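Preguntas frecuentes - Archivo Sonoro Bakura

¿Qué contiene el archivo?
El archivo reúne 662 grabaciones de jazz y música improvisada, en su mayoría conciertos y sesiones de estudio cedidos por el sello Pletov. La catalogación está a cargo de Preben Þórarinsdóttir.

¿Es necesario registrarse para escuchar las grabaciones?
La escucha en sala es libre. Para la consulta a distancia se requiere una cuenta, que se solicita mediante el formulario de acceso y se activa en un plazo de 7 días hábiles.

¿Puedo descargar las obras?
No. Los contratos vigentes con los intérpretes autorizan únicamente la reproducción en línea. Las partituras del fondo Vītola - tanto las manuscritas como las impresas - pueden copiarse con fines de estudio, previa solicitud por escrito. 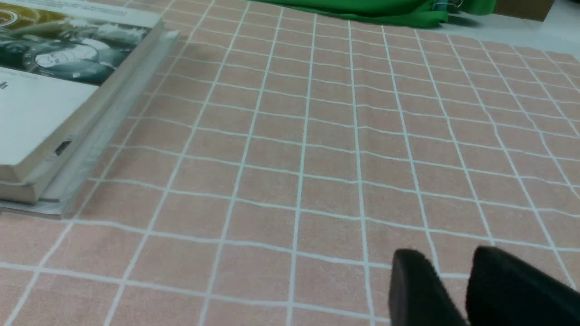
La solicitud deberá indicar la signatura de la obra, el número de páginas y el uso previsto. Se admiten dos solicitudes por persona y mes.

¿Cómo se cita una grabación?
Debe figurar el nombre del intérprete, el título, el año y la signatura completa, por ejemplo: Archivo Sonoro Bakura, sig. 2921.

¿Aceptan donaciones de discos?
Sí, siempre que el donante acredite la procedencia del material. No se admiten copias domésticas ni soportes con moho. El periodo de recepción se abre cada año en abril.

He detectado un error en los créditos de un disco. ¿A quién debo comunicarlo?
Las correcciones se dirigen al servicio de catalogación, con indicación de la fuente consultada.

Última actualización: 15 de agosto de 2025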